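## 4. Racking and storing blank boards

Read this section before you load the Clester rack for the first time. It covers perforated prototype boards with nothing soldered to them. For boards with parts fitted, go to section 5.

### 4.1 Setting up the rack

1. Clear a flat spot on the table, away from the edge. The rack is light when it has no boards in it and slides if you bump it.
2. Set it down with the slots facing up and the end walls to your left and right.
3. Press on each corner in turn. If the rack rocks, turn it end for end and try again — some tables are worse than others.
4. Run a dry brush along the slots. Solder crumbs and clipped leads collect at the bottom, and a board that lands on one will sit high.

**Note:** Don't use spray cleaner on the rack. Wipe it with a damp cloth and let it dry before loading.

### 4.2 Loading boards

1. Wash your hands, or wear clean cotton gloves. Skin oil on bare pads makes them harder to solder later.
2. Pick up one board by its edges. Keep your fingers off the pads.
3. Look at the lower edge. If there is a burr from cutting, take it off with a fine file before going on.
4. Hold the board upright over the slot you want and lower it until it touches the bottom. Both lower corners should go in together.
5. Let go, then look along the rack from one end. The board should follow its slot the whole way. If it crosses from one slot into the next, lift it straight out and start again.
6. Leave at least two empty slots before the next board.

Spacing matters more than people expect. With boards in neighboring slots, you can't get a fingertip between them, and the usual result is that one gets dragged up along with the other and dropped.
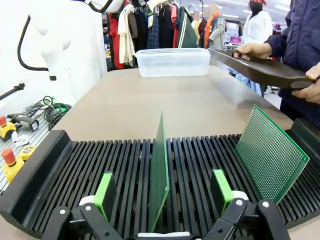
Boards that don't reach both sides of their slot will lean a little. A slight lean is fine for short storage. If a board leans far enough to touch a fin near its top edge, it is too small for this rack and should go in the tray insert (part 844) instead.

**Caution:** Never push down on the top edge of a board to seat it. Perforated board snaps along a row of holes with very little force, and the break is sharp.

### 4.3 Taking boards out

1. Steady the rack with one hand on an end wall.
2. Grip the board by its two upright edges, as close to the middle of its height as you can reach.
3. Lift straight up. Don't rock it from side to side to free it.
4. If it sticks, put the rack back down flat and check for something caught in the slot. A wooden toothpick will clear most of it.

Boards you aren't going to use that day shouldn't stay in the open rack. Put them in a lidded plastic box with a sheet of paper between each one, no more than 6 to a stack. Write the date on the lid and use the oldest first.

### 4.4 Moving a loaded rack

It's better to empty the rack, move it, and load it again. If you have to carry it full:

1. Clear the path and the place where it's going.
2. Take hold under both ends. Don't lift by the fins.
3. Keep it level and walk slowly.
4. Set one end down first, then the other.
5. Look along the slots again. Reseat any board that has shifted.

**Caution:** Do not stack anything on top of a loaded rack, including a second rack.

### 4.5 Care

Check the fins in May every year, or sooner if the rack has been dropped. A bent fin narrows the slot next to it. Don't bend it back — the material whitens and then cracks. Mark the slot with tape and leave it empty, or order a replacement rack from Nillomeck.

Section revised Oct 1, 2019, by Tegan McKinnon. Step 4.2.6 changed from one empty slot to two.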